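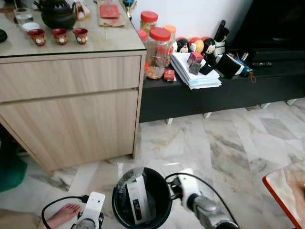
Ninety demonstrations in one afternoon! I'd been telling myself for weeks that it could be done, and my shoulders would like it noted that they disagree, but I hit save on the last one just before tea and did a small lap of the lounge room in my socks.

If you're new here, I've been teaching a two-armed robot to pick up rubbish and drop it in a bucket. I don't write any code for the movement itself. I hold a pair of control arms, one in each hand, and whatever my hands do, the robot's arms do. The cameras and the joint positions get recorded while I'm going, and later on the training run tries to work out what I was up to. The software for all this is called Muvau, and the control arms are a kit from a little outfit called Matar. I've got both set up at home in Olton, where the floor is hard and shiny and I already know where the power points are.

The first thing I learnt is how bad I am at being watched. When I pick up an empty packet with my own fingers I don't plan anything, I just grab it. Doing it through a gripper, with a faint delay, I get terribly careful. I creep up on the thing, stop, wiggle, creep a bit more. And the robot learns the wiggle! My July batch was full of it, and when I ran the trained policy it would glide over to a chip packet, pause and give a tiny nervous shimmy before closing. It was adorable and also completely useless. So now I do 5 throwaway runs before recording anything, purely to get my hands loose, and I put the radio on.

The second thing is that the bucket is harder than the rubbish. Picking up gets all the attention, but letting go is where I lose runs. If I open the gripper too high the packet drifts sideways and lands on the tiles. Too low and the fingers catch the rim, the whole bucket skates along the floor, and then every run after that has the bucket somewhere new. For a while I was nudging it back to a taped cross each time. I've stopped doing that, and I think it was the best decision of the month — the policy copes far better now that it's seen the bucket in all sorts of spots. Plastic bags are their own special misery. They cling. You open up, and the bag just stays there, hanging off one finger like it's got nowhere to be.

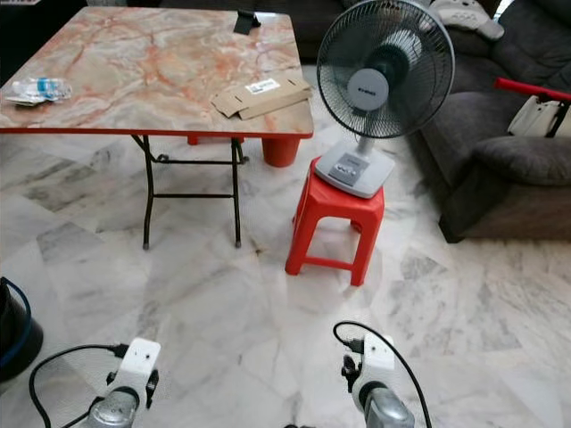

Heights were the big change for this batch. Everything I'd recorded before was picked up off the floor, and I wanted the robot to cope with rubbish on furniture as well, so I've started mixing in runs at the folding table. It's a lovely old thing and I picked it for its size, without giving a thought to the pattern. Cream and grey and beige, with rusty orange veins running all through it, on a floor that's doing its own marble business underneath! A clear plastic bottle lying on its side up there is mostly highlights, and if it weren't for the blue label I'd have trouble finding it myself on the monitor. The flattened cardboard is much kinder to look at but awkward to grab, with all those folded strips lying one over the other. I've had my best luck coming in at the edge where it reaches the end of the table, and using the second arm to steady it.

Two arms at once deserves a whole post. I'm right-handed, and for the first few sessions my left arm basically hung there like a coat on a hook. You can see it in the data, one line going up and down and the other one flat. What helped was giving the left hand a proper job in every run, even a dull one like holding the bucket still while the right hand drops something in. After a couple of days it felt normal, a bit like learning to pat your head and rub your tummy.

A few notes for anyone starting out with the same gear. Check the cable loops at the wrists before each session and leave them more slack than you think you need. Reset the arms to the same resting pose every time. Throw out any run where you had to think halfway through. I was hanging on to mine out of stubbornness, and the policy got better when I deleted 4 of the worst and recorded fresh ones. And stop when your hands get tired, I mean it. My last few runs of a long session are always sloppy, and I can pick them out on playback without looking at the timestamps.

Training is going overnight on the machine under the stairs, which sounds like a hairdryer. If the table runs work I'm taking the whole lot over to the makers' night in Joromcombe, where there's a proper kitchen bench to try and a much more interesting selection of rubbish. I'd also like to have a go at 3 objects in one run without stopping, with the bag left until last. I'll put the clips up as soon as I've cut them, shimmy and all.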